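12/4/19

Budget sheet went back to Ravindra Malhotra this morning, third version. He wants one number for February and I keep giving him a number with notes attached. The notes are the part that matters, so they stayed in.

Where it stands. The request covers a second bench with two arms, two grippers, a controller for each arm, mounts, and the first year of parts. Lakport quoted the arms and controllers as one line and will not split them. Primside quoted the grippers separately, with finger sets as a consumable. Shipping is 9 weeks from order on the Lakport side. Primside says stock on hand, but their last stock on hand took until the following month, so I put the same 9 weeks against both in the plan.

Went through the gripper question again with Onyekachi Wike after lunch. The choice is between the multi-finger hands we run now and plain two-jaw parallel grippers. Parallel is cheaper to buy, cheaper to repair, and one cable instead of a bundle. Onyekachi's view is that the second bench should match the first exactly, so that a task set up on one can be moved to the other without redoing the grasp settings. My view was that half the task list does not need fingers. We went down the list and marked each task F or P. Flat parts and thin edges came out F nearly every time. I had assumed they would be P. Conceded the point and wrote it into version three as matched hands on both benches.

Spent the rest of the afternoon at bench one with the notebook, checking the layout against the drawing for bench two. 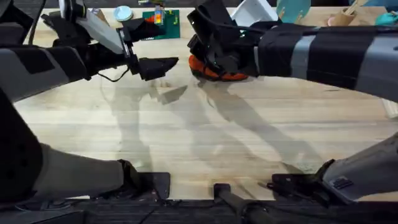 Bench one, both arms over the table. White panel in the left gripper, orange part in the right.

Three things to carry over to the new drawing.

Mount spacing. The brackets on bench one were set by the holes we already had. For bench two I want slotted rails, so the spacing can be changed without drilling. Dritmont can supply the rail cut to length, and it comes out at less than the labor for two rounds of drilling.

Cable length. The wrist cable on the left arm hangs in a loop and I would like that loop controlled. Too short and it pulls at full reach, too long and it will find something to catch on. Added a cable guide per arm and one spare cable per arm. Cables are cheap next to a stopped day. The spares line is now $514, which is the only line Ravindra has not questioned.

Table top. Wood has been fine. It takes a clamp, it can be sanded, and it does not ring when a part is set down hard. The metal top in the Lakport catalog costs more than I can defend. Keep wood, same thickness, and seal it before anything is bolted on. We sealed bench one afterward and had to work around the hardware.

Still open: overhead light. The arms throw shadows across the middle of the table, which is where most of the handling takes place. If the vision settings are going to be shared between benches, the lights have to sit in the same place relative to the arms, and I do not have a drawing for the lights on bench one at all. They were put up by eye. Need to measure them before the order goes in. Diffuser panels may be enough. Asked for a price on two fixtures with and without.

Service contract. Lakport offers 2 visits a year or call-out only. Went back through the log. Every stop this year was a finger, a cable or a setting, and we cleared all of them in house. Call-out only, with the money moved to finger sets. Ravindra may object because a contract is a fixed figure and call-outs are a guess. I put the call-out guess at one visit and said so on the sheet.

Floor space. Bench two needs clear room on the back side for the controller doors to open. Ms. Dambrauskienė in facilities measured the bay and it fits with 20 inches to spare, provided the parts rack moves to the other wall. She also asked for the power draw in writing. Sent her the nameplate values for both controllers and a note that they should not share a circuit with the compressor. She replied that the panel has capacity, but a new outlet has a lead time of its own and has to be on her list before the end of the year. That makes it the first deadline in the whole plan, ahead of the order itself. Moved it to the top of the schedule.

Training time is not in the budget because it has no invoice. Put it in the schedule instead: two weeks with one bench at half output while people learn to run both. Ravindra will see it there and ask which cost center it belongs to. I do not know yet.

To do tomorrow. Measure the lights. Get Primside to put a ship date in the quote. Ask Dritmont whether the rail price includes end caps. Send Onyekachi the F and P list typed up, before the page gets coffee on it.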